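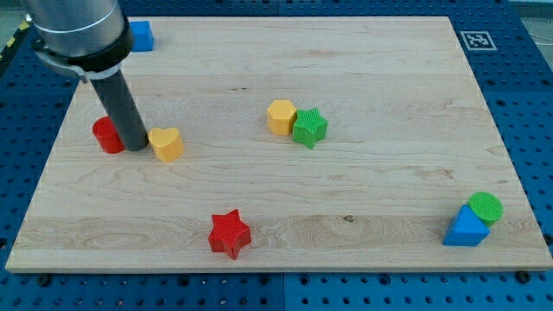

Reading Habits in the Sasville Library Teen Section
Project report by Leonie Ormsby
Submitted 5 April 2021

1. Why I did this

My original topic was the decline of reading among teenagers. My adviser pointed out that I had assumed the decline before looking for it, so I switched to a smaller question: when people start a long fantasy series, where do they stop?

2. Method

The Sasville branch let me use its checkout totals for 12 fantasy series, with all borrower names removed. That gave me 1154 checkouts. I also left a paper survey at the front desk and got 268 back, including one filled in entirely with drawings of swords. I kept it in the total and left it out of the percentages.

I read the first book of six of the series myself. I had planned on all of them. The Rornden books are very long.

3. Results

Most series lose readers between the first and second book, and after that the numbers go almost flat. Anyone who makes it through book two of The Hartono Gate will apparently follow it anywhere, including book five, in which the main character is asleep for nine chapters.

The Wostodel series was the odd one. Book three was checked out more than book two. I spent a week on a theory about cover design before the librarian mentioned that book two had been missing since fall. People were just skipping it. Several survey answers said the plot "picks up" in book three, and I suppose it would.

The most common reason given for quitting was "forgot what happened." Second was "waiting for the next one" — which for two of these authors may be a lifelong commitment. Very few people said the book was bad.

4. Problems

Checkouts don't show whether anyone read the book. I have personally borrowed the same Rornden volume three times and used it mostly to keep a window open. The survey also reached only people already standing in a library, who are probably not typical.

5. Next steps

I would like to repeat the count after the branch replaces Wostodel book two. The order form went in this April. I have a hold on it.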